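Home Reviews Interviews Kits Forum About

Filed under: Simulation, Small Labs, Services

A kitchen you rent by the month

Junum sells kitchens that don't exist. The company has four people, one product and a price list that fits on half a page. The product is called Dirkero, a subscription library of simulated kitchen setups for teams that train two-armed robots on household work. A customer downloads a counter, a set of objects and a list of tasks, loads in a model of its own arms, and starts running.

Iolanda Miranda started the company after several years of writing control software for other people's robots. She handles customers and pricing. Nam-gil Ra builds the objects and looks after the physics. We spoke to both of them over two long calls in November, and later to Shamim Rizvi, whose team at Doltar has paid for the service since the spring.

Miranda says the idea came out of boredom with her old job. "We would spend the morning putting things back. You run a trial, the pepper is on the floor, you pick it up, you put it where it was, except it isn't quite where it was. By lunch you have a small number of trials and you don't fully trust any of them. I wanted to press a key and have everything go back to the same spot."

The first version was a single table with blocks on it. She showed it to three former colleagues and all of them asked for the same thing, which was real objects. The blocks were gone a month later.

Dirkero now holds 1,708 objects. Ra has a hand in all of them, and he is not shy about which ones gave him trouble. "Bowls are fine. Pans are fine once you get the weight of the handle right. Vegetables are difficult because people have strong opinions about them. A customer will never write to me about a bowl. I have had long letters about eggplant."

He spends most of his time on friction and mass, he says, and much less on looks. A pepper that shines properly but slides like ice is no use to anyone. He buys the real item, weighs it, drags it across a few surfaces with a spring scale, and enters the values by hand. The groceries go home with whoever is in the office.
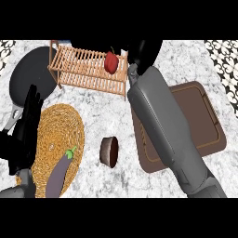 By Nayara Damasceno | Interviews

The counters come in several finishes, and marble is the one customers pick most. Ra would like them to pick it less. "It has veins in it, so the camera has to deal with a surface that isn't one color. That part is good. But people choose it because it looks nice in a slide. I tell them to use all the finishes, or the policy learns marble."

A typical task in the produce set asks the arms to deal with a dish rack, a pan, a placemat and a vegetable or two, with a cutting board and a bowl sharing the counter. In the setup Ra had loaded when we talked, a red pepper sat on the upper tier of the rack and an eggplant lay across a round woven mat. The long gray arm on the right reached over the cutting board and up toward the rack. The other arm, which carries a black hand with fingers, was over by the frying pan.

I asked why the objects are so close together. Miranda answered before he could. "Have you seen a kitchen? The first customers asked us to clear things out. They wanted one object and a lot of space. Then they would take the policy to a real counter and it would knock over the first thing it met. So we put everything back in, and there is a setting if you want less."

The setting is called clutter and it goes from zero to five. Most new customers begin at one. According to Miranda, those who stay longer than a few months have usually moved up to three or so, and she has met one group that works only at five.

The basic subscription covers 2,000 scene variations a month. A variation is a fresh arrangement of the same task: the bowl moves, the board turns, the light changes. Customers who need more can buy them in blocks, and an unused block carries over. That last part was Arlindo Cavalcanti's doing. He keeps the books at Junum and had been fielding complaints from university groups, whose work stops and starts with the school year.

Rizvi runs a group of five at Doltar, a company that makes dishwashing equipment for canteens and has been looking at robot arms for loading and unloading. He came to Dirkero after trying to build the same thing in-house. "We gave it to one engineer for a summer. He made a very good rack. He did not make anything else. After that it was easy to get the subscription approved."

He is pleased with the service on the whole, and had a list of complaints ready too. The racks behave well, he said, and plates seat between the slats the way they should. Reset takes no time. The task files are plain text and his people can edit them without asking for help. He was less happy with the camera placement in the default setup, which leaves one arm in front of the work too often. "You load it up and there is a forearm over your cutting board. We moved the camera in the first week. I think everyone moves the camera."

Miranda has heard this before. She says the default view was set up to match the head height of the robot most of her early customers had, and that a real head camera has its own arms in the way most of the day. "If you train with a clean view from the ceiling, you had better have a ceiling camera." She has agreed to ship a second preset all the same. It should be out with the next update.

Rizvi's other complaint is water. There isn't any. Nothing in Dirkero can be wet, and for a company in the dishwashing business this matters a good deal. His team changes the friction values to stand in for a wet plate, and he describes the result as "all right for rigid things, poor for anything you have to squeeze." Ra doesn't argue the point. Liquids would slow every scene down, he says, and he won't add them until he can do it without making the other customers pay for it in run time.

How well any of it carries over to real arms depends on who is asked. Rizvi will not give a figure. He says picking from a rack carried over with little extra work, and placing into a rack took several more weeks on the real machine. Two-handed tasks, where one arm steadies something for the other, are still being worked on. Miranda declines to promise anything on this subject and her website doesn't either. "I sell practice," she said. "What you do with it is your department. I've seen good teams get a lot out of it and I've seen a team leave it running for a month and learn nothing."

The documentation could be better. I worked through the getting started guide with a trial account and got stuck on importing a custom hand, where the guide skips a step about joint limits. The answer was in the forum, in a reply by Ra from the year before. He said he would fix the page. When I checked again while writing this, he had.

There is a free tier with one counter and a small part of the object library, enough to see whether your arms load properly. Paying customers get everything, including the task editor. Support is by email and the replies come from Ra or Miranda, usually the same afternoon.

Next on the list is Au, a second library that covers laundry and folding. Ra has been at it since the summer and sounded tired when it came up. Cloth is slow to simulate and hard to check against the real thing. He has a towel that he considers finished and a shirt that he doesn't. Miranda would like to open it to existing customers first, at no extra charge while it is being tested.

Ra asked me to mention that he is still looking for someone to help with the objects. He would prefer a person who cooks.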